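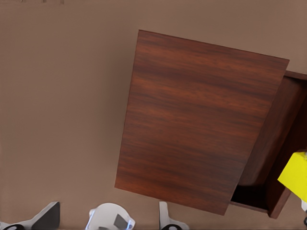 Fig. 3. Wall cabinet with the door partly open, seen from below.

4. Adjusting the Flakine soft-close hinge

The box says the Flakine hinge "never needs adjusting". Treat that as advertising. Most doors want a turn or two after the first month, and heavy ones want it sooner.

Before you start, empty the shelf nearest the hinges. You need a hand screwdriver. Do not use a power driver, whatever the Farnach video shows – the screw heads are soft and strip easily.

1. Open the door fully and find the two screws on each hinge arm. The front one moves the door sideways. The rear one moves it in and out.

2. Give the front screw of the top hinge a quarter turn. Close the door and look at the gap before touching anything else.

3. Repeat on the bottom hinge until the gap is even. It will not be perfect. A wall that is out of true cannot be put right with a hinge.

4. Set the damper switch. The leaflet offers "light", "medium" and "strong". Tamara Ursu, who rewrote this section, found no difference between the first two.

5. Leave the door shut overnight and check it again.

Note: Part 1247 is the standard hinge. Part 1599 is sold as "heavy duty" but uses the same 32 mm screws, so don't expect it to rescue a sagging door.

Caution: If the door drops when opened, stop and support it from underneath. Tighten the mounting plate first – see section 6.

Older Dumitrescu plates do not fit, despite the Nerbridge compatibility list.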